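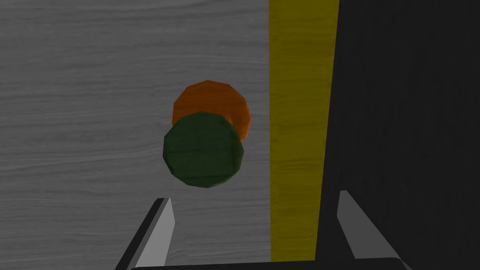
Why do trees have rings?

Trees grow outward, not just up. Every year a new layer of wood goes on, right under the bark. Spring wood grows fast and looks pale. Summer wood grows slower - so its darker. One pale band plus one dark band = one year!

Wide ring? Good year, lots of rain. Skinny ring? Probly dry, or too much shade.

Saw a board the long way and the rings turn into wavy lines. We call that grain. Run your finger along a desk or a door and look for some.

Mr. Montri Sombatkul at the Prunley nature center has a slice of oak with 146 rings. Kids start in the middle and count out to the bark. Takes ages. Use a pin to keep your place.

New word: a scientist who studies tree rings is a dendrochronologist. Say it fast!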